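5th August - Urosance has published the results of its gripper comparison, in which two sets of fingers spent the spring and much of the summer picking clothes up off living-room furniture. The company can confirm that the clothes put up a good fight.

The trial set the Welum finger, which Urosance has fitted to its household arms since March, against the newer Drosley. Both are hard black fingers. Both were described by their designers as gentle.
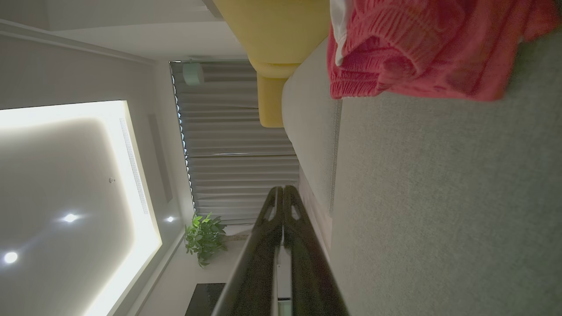
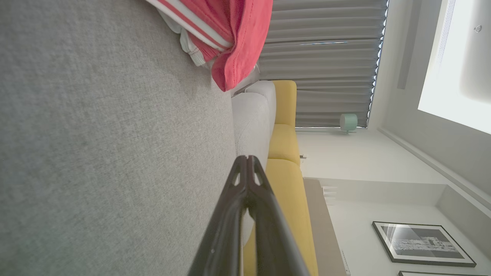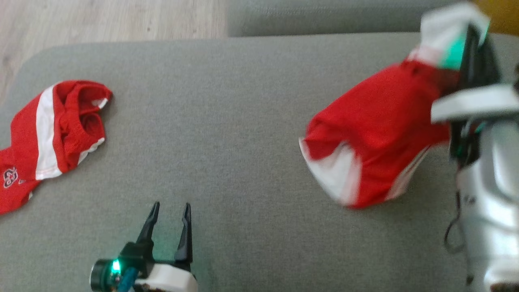
Urosance chose laundry after a long internal argument about mugs. Mugs are easy to score and make good films, but they keep their shape, and a gripper that can only manage things that keep their shape is of limited use in a house with children in it. A sports top has no handle and no obvious front, and it looks different every time you drop it.

Each finger set was given 216 attempts at lifting a single garment and holding it clear of the seat for a slow count of five. The Welum managed 96. The Drosley managed 98. The marketing department has asked whether this may be called a breakthrough and has been told that it may not.

"I had been promised a winner," said Nasrin Rashti, who ran the trial. "What I have is two extra lifts and a very thick folder."

The folder is where the interest lies. Of the Drosley's failures, 57 came from gripping the upholstery along with the garment, a habit the team calls "taking the sofa too". The Welum seldom did this. Its preferred mistake was to close politely on a single fold and let go of it halfway up. Heavier knits suited the Drosley, and thin shiny fabrics suited neither.

Cameras were compared as well. The wrist view was better for the last few centimetres of an approach, while the head view was better at deciding which heap to go for in the first place. Runs using both did best, at the price of more cabling and a controller that took longer to make up its mind. Spyros Raptis, who wrote the controller, would like it known that the delay is under review and that he has read the emails.

Behrouz Azimi, whose surname has been attached to the test method over his objections, said the Azimi routine would stay as it is for the next round. "We drop the garment, we don't tidy it, we start. People keep wanting to tidy it."

Urosance will keep the Welum on its current arms and carry on with a revised Drosley, with a shallower tip meant to leave the furniture where it is. Trials of the new tip will use the same clothes, washed.

The full results, including all the failed lifts, are free to research groups and to anyone else with the patience. Requests should go to Viorica Buzatu in the Urosance press office, who can also arrange visits. Visitors are asked not to sit on the sofa during a run.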